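Parbridge Home Textiles Fair, January visit

I had low hopes for Parbridge this year and mostly kept them. The organizers talked up 253 exhibitors, but Hall 3 had whole rows of curtain rails and scented candles, and I don't know who counts a candle as a textile.

My main reason for going was the Pivex stand. They claim their fleece throws survive 700 washes without pilling. I asked what temperature, what detergent, and who did the washing. Gisela Grube, who runs their sales desk, was friendly and gave me a leaflet. The leaflet repeated the number 700 in larger type.
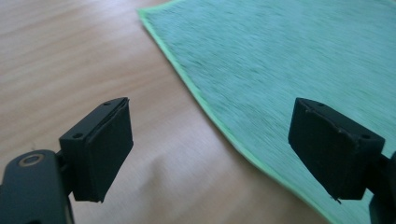 Brushed finishes always look good on day one, and a stand is permanently day one. I asked to see a throw that had been through even half the cycles. There was one at the office, apparently.

Ivarus did better. They had a worn blanket next to a new one, and you could feel the difference, which I took as a good sign. Their prices are another matter – the smallest size costs more than my last winter coat.

Shek promised a talk on recycled yarn at 2 p.m. It started late and turned into a slide show about their new warehouse. I left during the forklifts.

Coffee was poor, parking was worse. The bus from the station is free with a ticket, though the stop has moved to the far side of the exhibition hall and the signs still point to the old one.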